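3.2 Where the household tools live

The most surprising result of the home visits, at least to us, concerned distance. We had expected people to store cooking and eating tools near the stove, and the floor plans we drew in August seemed to bear that out. But when participants kept their own diaries, a second storage place kept turning up: the low table in the main room! Of the 766 diary entries that mention fetching a utensil, 90 begin and end at that table, with no trip to the kitchen in between. The person was already seated, the thing they wanted was within reach, and it went back to the same spot afterward.

We call these "seated fetches." They are short, they are easy to forget, and they were almost completely missing from our interviews. One participant from the Brarmont apartments told us she never kept anything on her table, then wrote down 15 seated fetches over the diary period (she was delighted when we showed her the tally, and asked for a copy). Memory seems to favor the tools that make us stand up.

Tables in the sample varied a lot in size and finish, and many had a protective cover on top. Covers matter more than we first thought. Participants with a wipeable cover were much more relaxed about leaving bowls, chopsticks and small metal tools out between meals, and several said so without being asked. Those with a bare wooden top tended to clear it right away and carry everything back to a drawer.

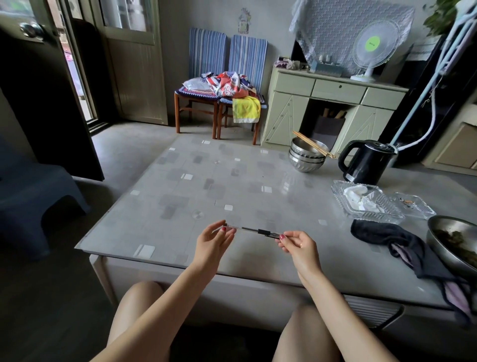 Figure 4. A low table with a patterned transparent cover, stacked steel bowls and wooden chopsticks.

The second pattern has to do with grouping. In the kitchen, people sorted by kind: spoons with spoons, knives with knives. At the table they sorted by occasion. A bowl, a pair of chopsticks and a bottle opener might share a corner for weeks, and moving one of them felt wrong to the owner. Chiharu Hayashi, who coded the diaries, suggested the term "meal cluster" for these sets, and we have used it ever since. It fits nicely with Sjögren's older idea of the resting place, the spot where an object waits between uses, but it adds the company the object keeps while waiting.

Meal clusters also travel together. When the Toneo households rearranged their main rooms for the hot weather, the clusters moved with the table in nearly every case, and in two homes they moved without it, ending up on a stool by the window in the same arrangement as before. We find this wonderful. It suggests that the set is remembered as a unit, and that the furniture under it is secondary.

Two cautions apply. Diary keepers were asked to write an entry at the time of the fetch, but some caught up in the evening, and these late entries are shorter and name fewer objects. The Plokine households also ate later than the others, so their evening entries may be thin for that reason alone. Section 3.3 compares entries made on the spot with those written up later and repeats the count of seated fetches for each group.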